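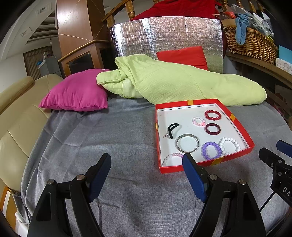
Tabuleiro vermelho com pulseiras e um elástico de cabelo.

Caderno da oficina, março

Continuação dos ensaios de caixa com malhetes, com o gabarito Rullen e a tupia de mesa. Hoje usei só faia, peças de 134 mm de largura, todas cortadas da mesma tábua.

Primeiro teste: junta demasiado apertada. Baixei um pouco a fresa e repeti. A segunda fechou com o maço de borracha, mas a face ficou saliente de um lado. Penso que o batente esquerdo do gabarito não está bem em esquadria - verificar com o esquadro grande antes de continuar. 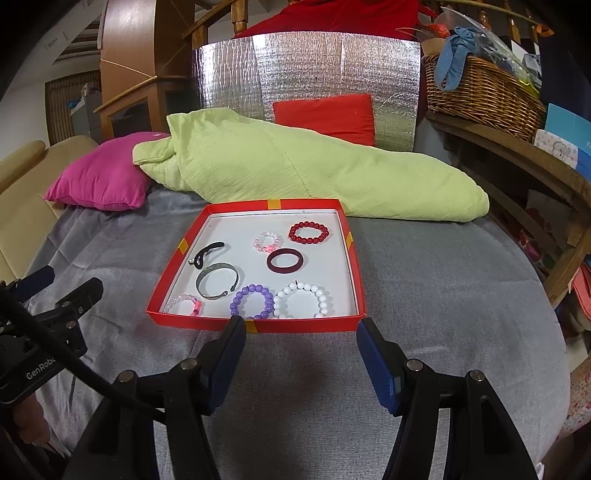
Depois de acertar o batente, cortei mais duas juntas. A saliência desapareceu. Ficou ainda uma lasca na saída da fresa, no lado da fibra cruzada. Com uma tábua de sacrifício atrás, a lasca não voltou.

Fresa: a da Dresutska corta mais limpo que a antiga, mas aquece a madeira se avanço devagar. Há marcas escuras em dois malhetes. Da próxima vez, avanço mais constante.

Para os lados compridos (278 mm) falta marcar as faces interiores a lápis. Na última caixa troquei duas peças e perdi uma manhã.

Cola: ainda não. Montar tudo a seco primeiro e medir as diagonais.

Oficina Gashi, Stultbridge - contacto ao balcão | Voltar ao topo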